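Cleaning cloth (household)

A cleaning cloth is a piece of fabric kept for wiping, dusting and mopping up, and I've been looking after the household entries on this site long enough to have firm views on them. In our house it was always "the duster", whatever it was made of, and my gran's was an old vest.

Types. The oldest sort is the rag, cut or torn from worn-out clothes and bedding. Bought cloths came later: yellow dusters, dishcloths, the stretchy sponge kind, and then the fluffy synthetic ones that everybody seems to have a drawerful of now (I own 21, and yes, I did go and check).

Folding. Fold it in half and in half again and you get eight clean faces to work with, turning to a new one as each gets grubby. I learnt this embarrassingly late -- I'd been wiping with a scrunched-up ball for years, and smearing most of it about.

Washing. Fluffy cloths go in at 60 degrees without softener, which coats the fibres and stops them soaking anything up. Wash strong colours on their own the first few times. An orange one of mine turned a whole load of pillowcases peach!

Storage. Flat in a drawer is tidiest, rolled takes up less room, and a heap under the sink is what most of us really have.

Orange cloth, draped and crumpled.

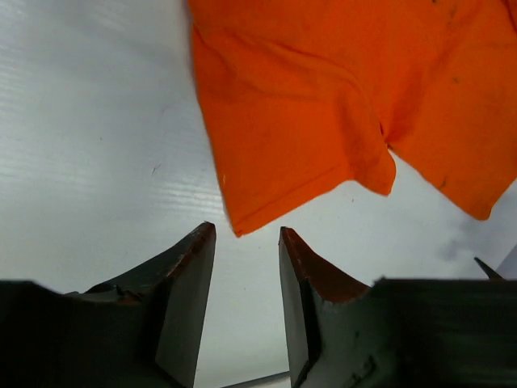
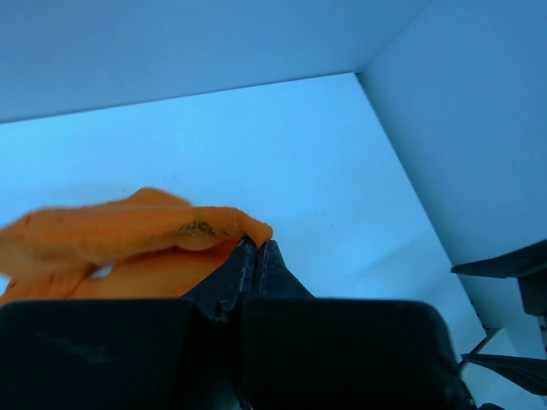 Noémi Mészáros wrote in to say that softener isn't the worst of it, as the tumble dryer on high ruined hers far quicker, and she now pegs them all out on the line, even in February.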